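I've finally finished listening to all of *The Salt Road to Brotska*, and I need to talk about it, because I've had a brilliant few weeks with it! It's an audio serial in 60 parts (yes, really), written by Ximena Alvarado, and I started it back in October thinking I'd give it a couple of evenings.

The story follows a mapmaker called Taltoter who has to walk 2,000 miles to return a borrowed book. Most of the early parts are just weather, soup and people being odd at inns, and I loved every minute. Then in part nine she reaches the ferry at Katayama and the whole thing opens up. I had to stop doing the ironing.

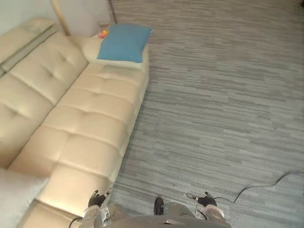 *Cream sofa, teal cushion, grey stripes.*

What I like best is how the sound is done. Brigitta Bühler reads the lot, all the voices, and she never overdoes it. The old ferryman is only a bit slower than everyone else and you know him straight away. There's hardly any music either, mostly footsteps and wind, and once a very long squeaky gate.

My sister tried it on my say-so and gave up at part four (too much soup), so it may not be for you if you like things to get going. I'd say hang on until the ferry. Part 31 is the weak one, a long quarrel over a goat that I could have done without, but the one after it had me in tears on the bus.
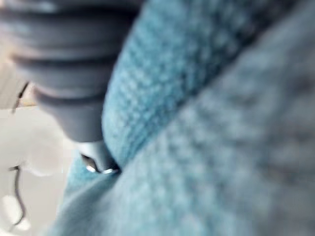 *Very close up, grooves and all.*

I've now gone back to the start and I'm hearing all sorts I missed, like the innkeeper humming the ferry song in part two! There's a second serial on the way, called *Bukeo*, set in the same hills a good while earlier. I've no idea when it's out. If you've heard anything, or if you want to argue with me about the goat, the comments are open.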